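Viewing diary, Sep 25, 2025

Finished the first run of Getgate last night, all six episodes, the last two back to back because I couldn't face having one left over for tonight. Everyone at work has been on at me about it since March. I still don't see what the fuss is.

For anyone who has managed to avoid it: a customs officer called Ngau finds that containers are going missing from a port, tells her boss, and is then moved to a desk job in a town called Plulten where nothing is ever delivered to anyone. So far, so familiar. The twist at the end of the first episode is that Plulten is where the containers have been going. I had guessed as much from the title sequence, which has a map in it.

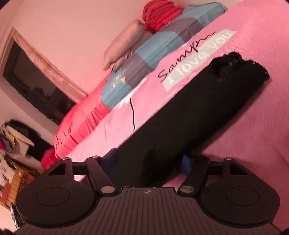

Oranuch Kaewkla
Television diarist

My main trouble is with the middle. Episodes three and four are taken up with Ngau's brother and his debts, and I'm told this is where the show "slows down and breathes". It certainly slows down. There is a kitchen scene in which the two of them argue over a loan of 3000, currency never stated, and it goes on so long that I got up, put a wash on, came back and they were still at it. The brother is played as a man who sighs before each line. By the second hour I was sighing along with him.

Then there's the plot about Lidadent, the toothpaste company that may or may not own the port. We get a boardroom, a chairman with a cane, and a file marked 286 which three separate people are prepared to die for. When it's opened at last we see one page for about a second. I paused it. It's a list of dates. Perhaps they mean something in the second series, but I've been had like that before and I'm not going to sit here drawing charts.

Janaína Araújo rang while I was on episode five and told me I was watching it wrong. She thinks the whole thing is about grief and that the containers don't matter. Well, they take up a good deal of screen time for things that don't matter. She also said the music was the best on television this year. It's a cello. I like a cello, but this one comes in whenever a door opens, and there are a lot of doors in a customs house.

To be fair to it, the woman playing Ngau is very good. She does the whole of the interview scene in episode two with hardly a word and I believed every bit of it. The night shots of the harbour are lovely too. I would happily have watched an hour of cranes and rain with no brother in it.
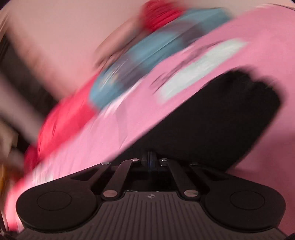

The ending, so skip this if you're behind

She gets on the boat. I won't pretend I was bored, my tea went cold. But think about it for longer than the credits take and it falls apart. Who told her which boat? The only man who knew was in hospital, and the note he left her was burned in episode four, on camera, by the brother, sighing. Hakim Hutapea reckons she had read it first. When? She's in the car park the whole time. He sent me a long message on this and I have read it twice and she is still in the car park.

I gather a second series is already being talked about. I expect I'll watch it, complaining, with Janaína on the phone. Tonight it's the old detective repeats and an early bed.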